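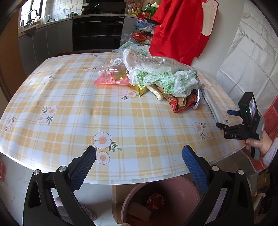

Why does a Canadian team punt so often?
It has three downs to gain ten yards, and the third is usually too risky to use for a run or a pass. So the team that cannot gain the ten yards in two plays will normally kick the ball away and let its defence do the work.

Introduction to Coaching Football, handout 4
The punt team: protection, release, coverage
Lecturer: Aminu Akande

These notes follow the order of the lecture. Please bring them to the field session in October, which is held at Jendon Park at the south end.

1. Why we give a full lecture to one kick
Young coaches like to spend their practice on offence, and the punt gets ten minutes when everybody is already tired. I made the same mistake in my first season. With three downs the punt comes back again and again in a game, and each one moves the ball farther than most of your passes. A team that punts badly is giving away field position all evening and the coach may not notice, as the score changes only later.

2. Protection
Count first, then block. Every player on the line must know before the snap which man is his. The rule we teach is inside to outside: the most dangerous rusher is the one with the shortest way to the ball, and he is always inside. A blocker who is in doubt takes the inner man and leaves the outer one.
The personal protector stands between the line and the punter. He makes the calls. Choose a calm person for this and not simply your biggest running back.
The snap should arrive at the hip of the kicking leg. A high snap costs time, but a low one costs more, for the punter must take his eyes from the rush and bend.

3. Release
A common fault is that the linemen release too early. They want to be first at the returner, and the kick is blocked behind them. Hit, hold, then go. The outside cover men are different – they can leave with the snap, and they should.

4. Coverage and the five yards
There is no fair catch in our game. The returner is protected by the restraining zone instead: players of the kicking team who are not onside must stay at least five yards from him until he has touched the ball. Students who grew up with the American rules find this strange, and it changes how we run. You do not sprint straight into the man. You sprint, then you shorten your steps near the zone and keep your hips low, so that you can go left or right when he catches.
Remember also who is onside. The punter himself, and any teammate who was behind the ball when it was kicked, may go and recover it. Some coaches keep one fast player behind the punter for this purpose. It is legal, but you lose a blocker, so discuss it before you copy it.
Lanes: stay in your own lane until the ball has declared a side. Two men in one lane means that another lane is open.

5. The two schemes we compare
The Pinov scheme uses wide splits and man blocking. Coverage is fast, but protection suffers against a stunt.
The Vlček scheme keeps the line tight and turns it like a wall. It is safer for a young punter, and slower down the field.
Callum MacRitchie will show both in the field session. For a first-year team I prefer Vlček, although he does not agree with me.

6. Reading
The Clustel coaching binder, chapter 3. The drawings date from 1967 and the formations are old, but the pages on lanes are still the clearest I know.

Task for next time
Write a punt plan for a windy evening game in a stadium of 3000 seats, open at both ends. Say where you want the ball to land with the wind and against it, and who calls the change. One page is enough. Handwriting is accepted if I can read it.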